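Repair and reuse room opens its electronics bench in Pravthorpe

A sorting bench for small electronic parts has opened at the Majali reuse centre in Pravthorpe, giving residents somewhere to bring circuit boards, leads and connectors that would otherwise go in the general waste.

The bench takes up one end of the former tile showroom behind the bus depot. Parts are held in orange plastic bins until they have been checked and given a place on the shelves. 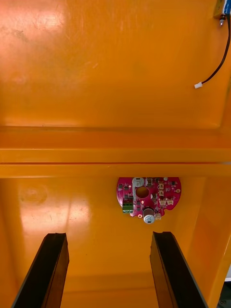
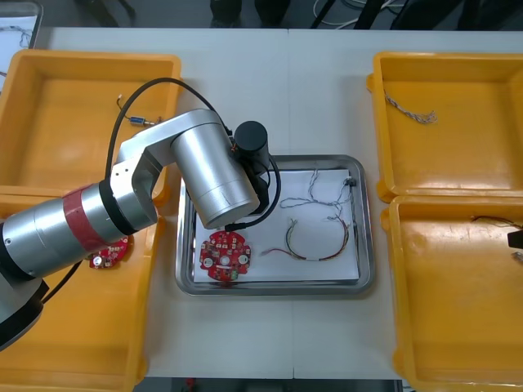

Parts at the sorting bench in Pravthorpe. First picture: a round circuit board and a loose white plug against an orange surface. Second picture: orange bins on either side of a steel tray.

The centre has taken in furniture, bicycles and kitchen goods for several years. Small electrical items were accepted too, but only whole and in working order, and anything that failed its safety check was sent away for scrap. Samira Nasrallah, who manages the centre, said a lot of useful material was leaving the building that way.

"We would get a radio with a dead battery compartment and a perfectly good speaker in it," she said. "There was no shelf for a speaker, so out it went with the rest."

The new bench has been paid for with a grant from Teltico, a cable supplier with a depot on the Pravthorpe industrial estate. The money covered the table, storage, lighting, a fume extractor for the soldering corner and a year of part-time wages for a bench supervisor. Wilson Cáceres, who used to run a television repair shop in the town, has taken the supervisor's post.

Parts are divided first into boards, wires and connectors, and everything else. Boards are kept apart from batteries at all times. Wires are checked for damage to the insulation, and those with frayed ends are trimmed back and stripped again if there is enough length left to be worth keeping. Short offcuts go into a sack for copper recycling.

Mr Cáceres said connectors were the things people most often came in asking for. "Someone has a toy or a lamp at home and the only thing wrong with it is the plug inside," he said. "You can order one, but you have to know what it's called, and the postage is more than the part. It's easier to come in with the old one and hold it up against ours."

Boards take longer. Each is looked over under a magnifier for burnt or swollen components, then bagged and labelled with whatever is known about it. If the donor can say what the board came out of, that goes on the label. Boards that cannot be identified are kept for a month and then passed to Prorkex, a recycling firm that collects from the centre.

In January the centre ran a trial of the scheme, with 39 households bringing in parts over the month. Ms Nasrallah said the trial had shown that the labels needed to be bigger and that the opening hours should run later, as most people wanted to call in after work. The bench will now stay open until 7pm.

Prices have been kept low. Most connectors and short leads cost 20p, with tested boards from £2. Pupils and students can take parts for school or college projects free of charge if they bring a note from a teacher.

Hala Jaber, who teaches design and technology at the secondary school, has already sent one class to the centre. She said her pupils had built door alarms with buzzers and leads from the trial, and that her budget would not have stretched to new ones for the whole group.

There has been some concern from neighbours about the storage of batteries in the building. Nghĩa Bùi, whose bakery shares a wall with the centre, asked at a public meeting what would happen if a damaged one was handed in. Ms Nasrallah told the meeting that loose batteries would not be accepted at the bench and that any found inside an item would be moved the same day to a metal store in the yard. Mr Bùi said afterwards that he was satisfied with the answer but would like to see the arrangement in writing.

The centre is looking for people who can help with sorting for two hours at a time. No experience is needed, and training will be given at the bench. There are almost 100 bags of parts from the trial still to be labelled.

A soldering class for beginners will follow in the spring, led by Hanan Atallah. Places are limited to eight per session and can be booked at the front desk.

Residents with parts to donate should remove batteries first and bring items in an open box or a clear bag. Televisions, monitors and microwave ovens cannot be taken at the bench and should go to the household waste site as before.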